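Journal › Volume 4 › Household Studies › Full text

3.2 Clothes left in a heap

In our diary study, 70 households wrote down where clean clothes wait before they are folded. The most common answer was a table that has also another use. Bhutto and Abbasi call this the "resting heap", and we keep their term.
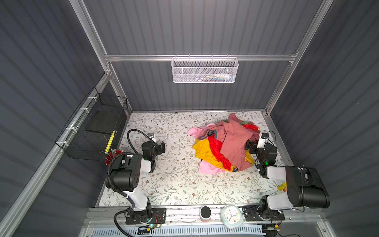
Figure 2. A resting heap of pink, yellow and red clothing on a patterned tabletop, with storage baskets near it.

A heap mixes garments of different size and fabric, so the person must first decide which piece to pull out. Many diaries say that the top piece is taken first, even when it is difficult to fold.

Previous | Contents | Next

Related articles
Rana and Bogale: Who folds the shirts?
Warraich: Baskets and shelves in small homes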